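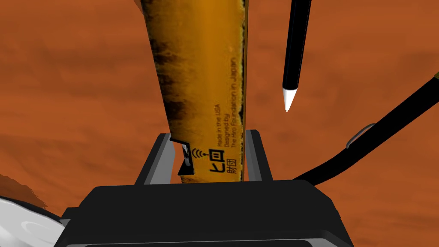 Questions from the packing floor about the new sorting cells at the Rencombe building. Answers are from Ratih Hutapea in operations. Last updated in July.

## What will the cells do?

They pick single items out of mixed return bins and put them in the right tray. Each cell is one arm with a two-finger gripper. Boxing, labeling and repair checks stay with people.

## Am I losing my job?

No one on the returns team is being let go because of the cells. There are 18 people on returns now. When all 6 cells are running, 13 of you will stay on returns and the others will move to repair checks at the same pay grade or higher.

## Why does the training use simulated items?

Dodari tests each new grip in simulation before it goes on a real arm. Long flat items, pens and cables lying close together are the hard cases, so you will see a lot of them on the training screens.

## What happens when the arm drops something?

The cell stops and the amber light comes on. Press Hold, wait for the arm to park, then open the gate. Put the item in the gray tote, not back in the bin. Log it under code 3931.

## Can I reach in while it is moving?

No. The gate is locked during a cycle. If it ever opens with the arm moving, hit the red stop and call your lead.

## Will my pick rate be compared with the machine's?

No. Individual pick rates for returns will no longer be tracked once your line has a cell. Krishnan, the scheduling software, will show totals for the line only.

## Do I need to learn programming?

No. Cell attendants get two shifts of training on starting, stopping and clearing a cell. Changes to grips and routines are made by Dodari.

## What about the Trumska building?

Nothing is planned there yet. If you transfer from Trumska, you take the same training as everyone else.

## Who do I ask about my shift?

Your lead first, then Ratih. She is in the break room at 2:30 p.m. during changeover weeks.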